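Home > Galleries > Kitchen Chores > Steamed Buns

Buns, a Steamer and a Two-Fingered Gripper

February 11, 2024 | Gallery by Amos Tillman | Filed under: Can it do chores yet?

I get asked the same thing at every family dinner: so when is one of these going to cook for me? My usual answer is to ask people what they mean by cook, because most of cooking is picking things up and putting them down somewhere else. So for this gallery I picked about the plainest bit of kitchen work there is, buns and a steamer basket. Click either picture for the large version.

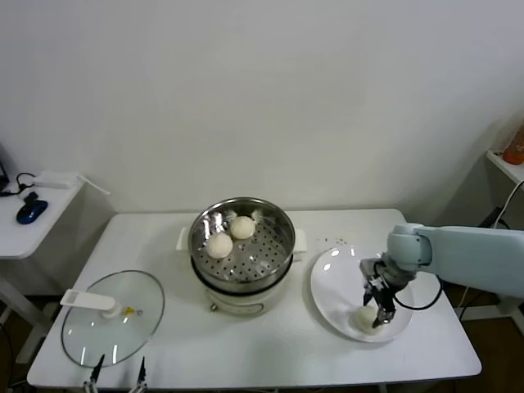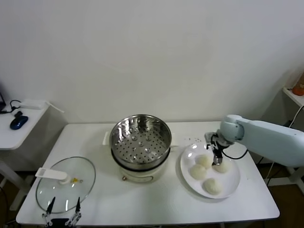 Buns, plate and steamer. Two buns are in the basket and one is on the plate in the first picture; in the second the basket is empty and all four on show are on the plate.

I love this chore as a test (my wife says I love it because I love buns, fair enough). A steamed bun is soft and round and a bit different every time. Squeeze too hard and you leave a dent. Squeeze too gently and it can slide right out again. You and I sort that out with our fingertips while thinking about something else entirely, and a gripper with two stiff fingers has a lot less to work with.

Then there's the crowding. One bun alone on a plate is a pretty friendly target. Put four close together and the fingers need a gap to go down into, and it's easy to nudge the neighbor on the way in. Same deal with the basket — you have a metal rim to clear, so you come in from the top and hope you don't bump the side. Shiny steel and clear glass are also a pain for a lot of vision systems, which is funny when you think how much of a kitchen is shiny steel and clear glass!

Would I hand over the job today? Loading a cold steamer on a tidy table, with me standing nearby, sure, I'd let it have a go. Serving hot buns to my in-laws, no. Steam fogs things up, hot dough sticks, and someone always moves the plate. And I'd want to see the lid handled too, off and back on, before I called the chore done. Speed I care about less than people expect. If it takes five minutes to fill a basket and I'm chopping scallions in the meantime, fine by me.

Jarmila Machala wrote in after the September gallery (the sock one) to say that in her shop the lifting is the easy part and wiping down afterward eats the evening. I believe it. There are crumbs on the table behind the plate in this set, and crumbs are a whole chore of their own. Jarmila, I have wiping on the list, I promise.

Prakash Pinto asked whether buns are harder than eggs. My guess is that eggs are less forgiving but easier to plan for, as the shape hardly changes. If anybody has tried both, leave a comment, I'd really like to know.

Next gallery: folding dish towels
Previous gallery: matching socks

739 views | 23 comments | Back to all galleries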